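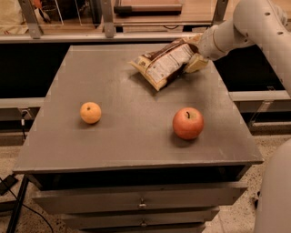

Drawer cabinet with fruit and a snack bag at the top, Drivdale open day.

Filed under: Site Visits / Storage and Workshop Furniture

Last updated: Wed 18 February

The Drivdale works runs its open day twice a year, and the winter one took place in December. The site belongs to Jakska, which took over the building from a printing company and has made low storage cabinets there ever since. Entry was by registration at the gate on Dirley Road. Visitors received a floor plan, a pair of earplugs and a choice of routes: cutting and forming, paint, or assembly and finished goods. I took the third route first and went back for paint after lunch.

Finished goods is a long hall at the north end of the building. The model most people had come to look at is the Antwi, a square-topped drawer cabinet sold mainly to schools, repair shops and small kitchens. According to the data sheet handed out at the door, the version in current production carries the order code 1098 and is rated for 400 opening cycles per day per drawer. The works made over 3000 of them last year.

The layout is conventional. A flat top sits over an open recess, and the drawers are stacked below that. Each drawer has one small metal handle at the center of the front. The fronts are gray and plain, with no label holders. I asked whether label holders could be ordered and was told they could, at extra cost, with a longer lead time.

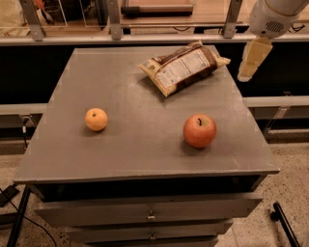 The recess between the top and the first drawer divides opinion. It costs height that could have gone to a deeper drawer. In return it gives a place to slide trays, cutting boards or paperwork without opening anything. It also collects crumbs. A school cook in my group uses an older Antwi for the afternoon fruit service and wipes the recess out daily with a long-handled brush. She would prefer a removable liner. The works has a liner drawing but no date for it.

The top has a thin raised lip. The lip is low and will not stop anything with speed behind it, but a round fruit placed on a level surface stays where it is put. Leveling matters more than the lip does. The standard feet adjust by 2 turns in each direction, which is adequate for a sound floor and inadequate for the sloped floor of an older kitchen. Shims are the usual answer. 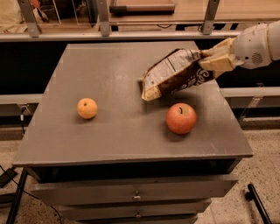 Report and notes: Tiina Savolainen

Finish. The gray is matte, and the matte hides fingerprints well. It does not hide scuffs. On the cabinet with the apple on it, lighter patches and smudges were plain across the top, and I consider that a more useful sample than a new one would have been. Paint staff described the coating as a single layer, cured in one pass, with the top panel given the same treatment as the drawer fronts. I would have expected a harder coat on the top. The question was noted down and I have had no reply so far.

Cleaning advice on the data sheet is limited to mild detergent and a soft cloth. Fruit acids and salt from snack food are not mentioned at all, an odd omission for a cabinet sold into kitchens. Users in the group reported no staining from apples or citrus peel when wiped the same day.

Color. One gray is offered. Under the hall lighting the top read darker than the drawers on several units, and I could not determine whether this was a difference in paint or in angle. Red and orange items stand out clearly against it. Dark packaging stands out less well, and I would not choose this top for sorting dark parts.
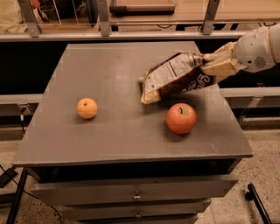 Drawer action was tested on a separate unit near the exit. The top drawer ran smoothly at full extension. The second one needed a firmer pull over the last part of its travel. The handles are small, and a gloved hand gets a grip with the fingertips only. Anyone who works in heavy gloves should try one before ordering.

The paint route is shorter and can be skipped by visitors with limited time. Viewing is through a window, the explanation boards are old, and two of them refer to a line since removed.

Practical points: parking is on the south side, the canteen takes cards only, and the assembly route has one flight of stairs with no lift. Registration for the summer open day is through the gate office.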